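Two-arm bottle pick by remote control -- my demos are all over the place, help?

Posted by Kellau, 25/07/2020

Hello all. I've been lurking on here for ages and this is my first proper post, so be gentle!

I'm trying to teach a two-arm setup to pick up a bottle of water and hold it between both grippers. I drive it by remote control (a pair of hand controllers, one per arm), record each go, and then train on the lot. I've got 130 demos so far and I'm starting to think most of them are rubbish. The trained version sets off nicely, gets somewhere near the bottle and then dithers. Left goes in, right hangs back, left backs off again... it's like watching two people trying to get through a door.

The thing is, I never quite do it the same way twice. Sometimes I bring both arms in together, sometimes I lead with the left (I'm left-handed, so it just happens) and sometimes I stop halfway to have a think. I start every go with the bottle upright in the middle and the arms apart, like so:

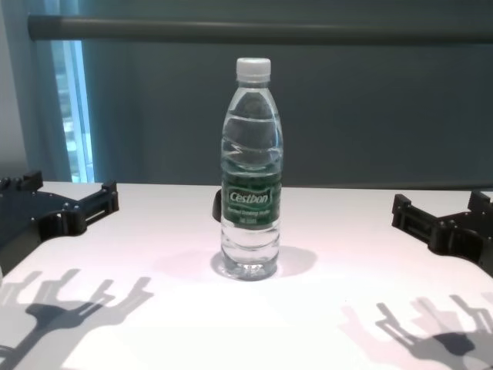

Bottle between the grippers, jaws well clear of it.

My questions, then. Should I chuck the messy ones or does the variety help? Is it bad to pause in the middle? And would I be better off taking hold of the arms and moving them by hand, instead of using the controllers? I can do that with mine, it goes floppy if you hold the button down, but then my own arms end up in the camera view and I don't know if that matters. I've had 2 goes at it that way and both felt much smoother.

Powell

Chuck them.

Well, all right, a bit more than that. Pauses are poison for this sort of thing. If you stop for a think with the arms hovering, the robot learns that hovering is a perfectly good thing to do at that spot, and it'll sit there. Do your thinking before you press record. As for hand guiding, I've only done it with a single arm, so I'll leave that to somebody else.

Skenwood

I'd go a bit easier than Powell. I wouldn't bin the whole set, but I would sit down with a cup of tea and sort it. Make one pile where both arms come in together and another where the left leads, then pick whichever pile looks better and train on that alone. Mixing the two is very likely your door problem -- at the same starting point you've shown it two different right answers, and it's landing somewhere between them.

Variety is good, but put it in the bottle and not in your habits. Shift it a little left or right between goes, or nearer and further, and keep your own order of doing things the same. I had the same trouble with a jam jar in January, and once I'd settled on one way of driving it took me 3 evenings to redo everything. Dull, but worth it.

On moving the arms by hand: it is smoother, you're right, and I love it for teaching one arm. With two I found I was pulling one about while watching the other, and yes, your sleeves being in the recording does matter if the robot learns from the camera, as they won't be there when it runs on its own. I'd stick with the controllers. Slow down for the last bit, get both grippers level with the part you want to hold, then close them in one go. Start from the same open pose every time, too.

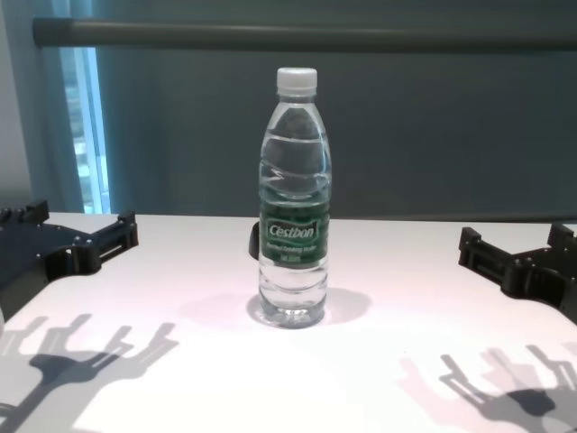

Essam Tahiri reckons you should also keep the goes where you nearly miss and then put it right, so long as you put it right straight away without stopping. He says 6 or so of those did more for his Girbridge arms than any number of perfect ones, because otherwise the robot has never seen what to do when it's a bit off. I haven't tried it myself, but I'd hang on to a few from your messy pile before you delete anything. Oh, and do back the whole folder up first!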